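Drendow Brings Folding Help to the Giltham Linen Room, and the Crew Gets Its Afternoons Back

GILTHAM, February – I've been putting off writing this one because press releases make me stiff, and the folks in our linen room told me to just say it the way I'd say it at lunch. So okay! My name is Devendra Rajput, I run operations at Drendow, and we are switching on automated folding at our Giltham site this month.

If you don't know us, we wash, mend and fold bedding and soft goods for guest houses and long-stay rentals. On a busy day that's around 2000 pieces. Washing has been mostly automatic for years (load it, push the button, go do something else). Folding never was. Folding is people standing at tables, and by three o'clock you can hear the shoulders complaining.

What's changing

We're starting with two folding stations from Pandey, the robotics company that has been working with us since the planning stage. The stations take flat, regular stuff first: sheets, pillowcases, hand towels. Anything gathered, padded or puffy stays with people for now, and I want to be clear about that, because the rumor on the floor was that everything was going at once. It isn't.

What it means for the crew

No jobs are being cut. I said it in the break room and I'm saying it here so you can hold me to it. Seven of our folders have moved into new roles teaching and checking the stations, with a raise, and 200 hours of paid training are set aside for the group. The rest keep their shifts, with more mending and room setup mixed in and a lot less standing in one spot.

The teaching part is my favorite, I'll admit. Our people handle real bedding on real beds with a hand-held gripper, and the recordings go to Pandey so the machines can learn how cloth behaves when somebody who knows cloth is moving it. Soft covers over printed blankets, seams that bunch up, all of it. I tried it myself and was terrible! The crew was very kind about it, mostly. 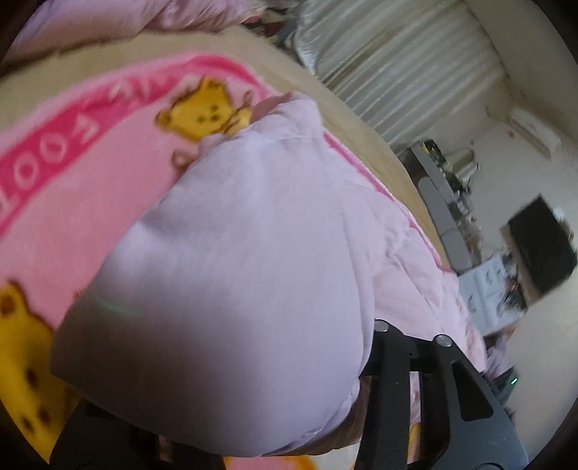 What comes next

Our Undel site gets its first station after Giltham has had 5 months to shake out the problems, and there will be problems. We've already moved one table twice because the carts couldn't get past it. Crew members from Giltham will go over to Undel to do the training there, on the clock and with travel paid.

If you'd like to come by and see the linen room, mornings before 11 are best. Ask for me at the Giltham front desk and wear comfortable shoes.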